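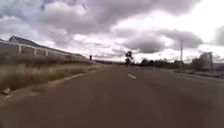 Driver assistance and automated shuttle runs at Corkasstead: questions from staff

Last updated 12 September 2019. Maintained by Meinir Gough, Transport Operations.

Which runs are automated?
The parts shuttle between the Corkasstead warehouse and the Kobori assembly building. Customer deliveries, fuel runs and anything carrying pressurized gas are still driven manually. The night run will be reviewed in January.

Is there still a driver in the cab?
Yes. Every automated run carries a licensed driver, listed on the roster as a safety driver. The Fusia system steers, brakes and holds speed on the approved route. The safety driver takes over at both gates, in the loading yards, and whenever the system asks for it.

How much warning does the system give before handing over?
A tone and a seat vibration start 300 meters before a planned handover point. Unplanned requests can come with much less notice. Keep your hands within reach of the wheel for the whole run.

What is the speed limit in automated mode?
50 km/h, including on sections where the posted limit is higher. Do not override the limit to make up time. Dispatch has adjusted the timetable.

What does the system use to stay in its lane?
Painted edge and center lines, curbs and a stored map of the route. Worn or covered paint lowers the confidence reading on the dash display. If the reading stays amber for more than a few seconds, drive manually and report the location at the end of the shift.

Does it work in rain?
In light rain, yes. In heavy rain, fog or snow, the shift lead switches all vehicles to manual. A cloudy sky alone is not a reason to switch.

Will my hours or pay change?
Hours do not change. Safety drivers stay on their current grade and receive the same route allowance as before. Time spent on reports is paid time and goes under code 425 on the timesheet.

Were any jobs cut?
No driving positions were removed. One vacancy on the day shift was not filled after the trial. Two drivers moved to the dispatch desk at their own request. Staff representatives have asked for a written commitment beyond the current contract period, and management has not yet replied.

What training do I need?
Two classroom sessions and a supervised period on the route. Riku Shibata signs off each driver. Drivers who do not want to work automated runs can stay on manual routes for now; tell your shift lead in writing.

Who is responsible if there is a collision?
The company's insurance covers both modes. Drivers are still expected to pay attention and to follow traffic law. The log shows which mode was active and when control changed.

Are drivers recorded?
The forward camera records the road. The cab sensor checks head position but does not store video. Road footage is overwritten when the unit has logged up to 700 kilometers, unless an incident is flagged. Supervisors cannot use it for performance reviews. Requests to view footage go to Kumiko Tsuji.

How do I report debris or a damaged sign?
Press the marker button on the dash as you pass, then complete the short form on the Tastel tablet. Do not stop on the carriageway to remove anything.

Who do I contact about the roster?
Wing-sze Tang, dispatch office, Corkasstead.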